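[Gravcombe-boxes] Re: Sticking drawer on small bread box, wire handle type
May 8, 2022
4 min read 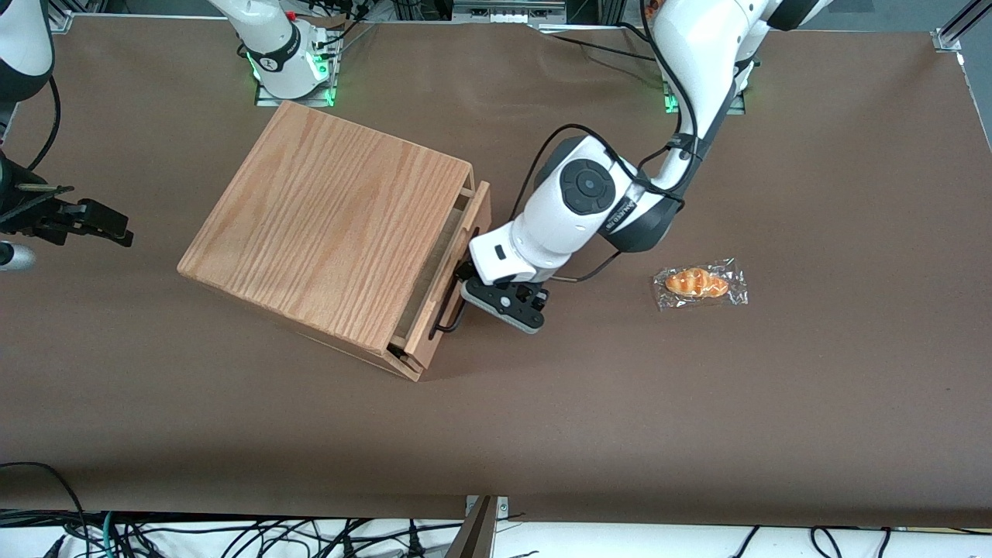

Replying to the list in case the same question comes up again. The original message is quoted in part, with my comments after each section.

> I have one of the small square boxes with a single drawer in the front. It is an oak finish, and I use it on the worktop for rolls. The drawer opens partway and then drags. If I pull harder the whole box slides forward. I have tried candle wax on the underside of the drawer and it made very little difference.

Candle wax on the underside is the usual first attempt and on these boxes it does little, as the underside is not always the surface that binds. With a shallow drawer the usual fault is racking. The drawer is wide for its height and short front to back, so a pull that is slightly off centre turns it in the opening and the back corner digs into the side. The further out it comes, the less of the side is left in the box to guide it, and the worse it gets.

To check, take the drawer out completely and look at the outer faces of the two sides. A racking drawer leaves a polished or darkened patch near the back corner on one side and near the front on the other. If the marks run evenly along both bottom edges, it is ordinary friction and wax is the right treatment. If there are marks along the top edges, the drawer is tipping down as it opens, and you need a thin strip fixed above it inside the box to hold the back down.

For racking:

1. Rub the marked patches with 240 paper on a flat block. Ten strokes, refit, try it. Do not use a plane on something this small.
2. Repeat until the drawer runs with a light push from the left corner, then from the right corner. Both must work.
3. Wax the sides as well as the bottom edges. Paste wax, thin coat, buffed. Candle wax goes on in lumps and the lumps collect crumbs.

> Is it worth changing the handle? It is a thin black wire one, near the bottom of the drawer front. My mother finds it hard to get hold of.

I would leave it where it is to begin with. A low handle suits a shallow drawer, as the pull is close to the runners and the front has less tendency to tip. What is awkward is the clearance behind the wire. On mine there was room for one fingertip and no more. A pair of thin washers behind each foot of the handle brings it forward enough for two fingers, and the original screws were still long enough. Check yours before ordering anything.

If you do replace it, measure hole centre to hole centre with the old handle off. Measuring across the outside of the wire gives the wrong figure. I ordered a Mumik handle on that basis and had to send it back. The Diltel one I have now was the correct size but the wire is thicker and takes up most of the clearance gained from the washers.

> It also moves about on the table when I open it.

Four small self-adhesive rubber feet. Clean the base with a dry cloth first, and set the feet in from the corners by a finger's width so that they do not catch when the box is turned. Felt pads are no use for this, as they slide more easily than bare wood does.

I had also doubted whether the box was too light to stay put at all, so I weighed the load. With 500 g in the drawer and the rubber feet on, mine stayed still on bare wood and on paper covering. With 700 g it made no further difference to the sliding but the drawer began to drag again, so I would not load it beyond the lower figure. A few rolls come nowhere near that.

> Last thing, would you keep rolls in it unwrapped?

I would not. The joint along the top of the drawer front is not a seal. There is always a small gap there and it cannot be closed without making the drawer bind again. An unwrapped roll will go hard overnight. I leave them in the clear film they are sold in and treat the box as somewhere to put them out of the light. Glazed and layered rolls in particular shed flakes when bare, and the flakes work down the sides of the drawer and act as grit. If yours has been used for bare rolls, brush out the cavity before you sand anything. That may turn out to be most of the problem.

Check too that the wrapped roll is lower than the drawer sides. The film stands up at the ends, and a stiff corner can catch on the underside of the front rail and feel exactly like a sticking drawer. Fold the ends under before closing.

On finish: do not oil the inside. Oil stays tacky in a closed drawer and the smell passes to the bread, film or no film. The outside can take a wipe of whatever you use on the top. The Mangubat hard wax was discussed here in November and I have nothing to add to that thread, except that it darkened the grain lines on my sample more than the tin suggested.

Please post the positions of the wear marks if the sanding does not cure it. Left or right, front or back, is enough.

27 replies in thread
1319 views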